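4.2 Open day demonstration

The tea task was shown at the Tralside open day, in the Drasach room, with no changes to the controller from Section 3. Visitors came through in groups of 12 at most. Each group got 5 minutes and a short talk first. Same table, same lights as in the January trials. The operator reset the pieces by hand between groups, which ate more time than we had planed for.

Two things people asked again and again. Why is it slow, and what happens if the lid falls off. Speed was capped for the open day. The lid question we had no good answer to, see Section 5.

Set up was a teapot and two cups on saucers, dark liquid in both cups, small dark pieces spread over the table top. Gripper closes on the pot from the side. Planner was Pelix, logging through Pan.
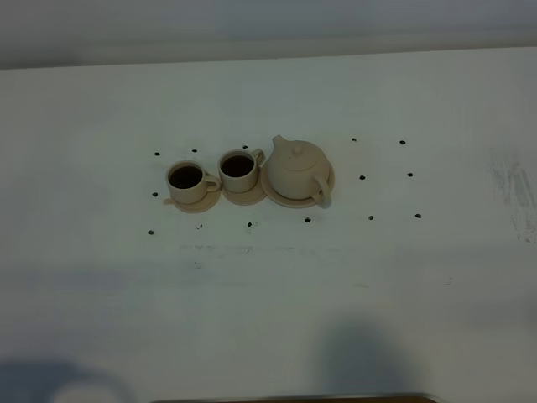
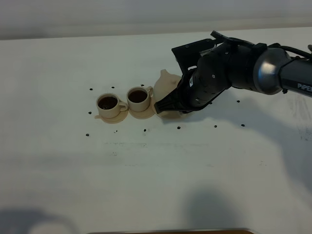
Figure 3. Tea set on the demonstration table, two views.

Grip force was left at level 2 all day. Level 3 had marked the pot in earlier tests and we did not want that in front of visitors. Feedback cards were handed out at the door but the wording differed between the morning and afternoon batches, so they are not not pooled in the results.

Related items
Pelix planner: release notes
Grip force on small household objects
Tralside open day program

Last updated April 13, 2021

This site uses cookies. By continuing you accept our cookie policy.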